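Skollidetti two-arm workstation – purchasing information

The Skollidetti is supplied by Cadside as a complete bench unit with two arms and two multi-fingered hands. It is intended for teaching and research departments planning handling work with everyday objects.

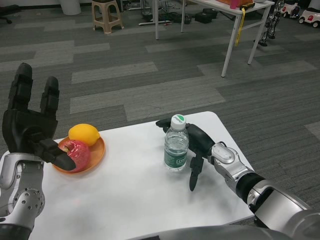 Departments should allow 9 weeks for delivery and 3 for installation. The unit price is £3145 per month on lease, with a returnable deposit of £500. Tables, carpets and power points remain the buyer's responsibility – please confirm floor space before ordering.

Quotations: Salamatu Shehu, Cadside, Skedstead.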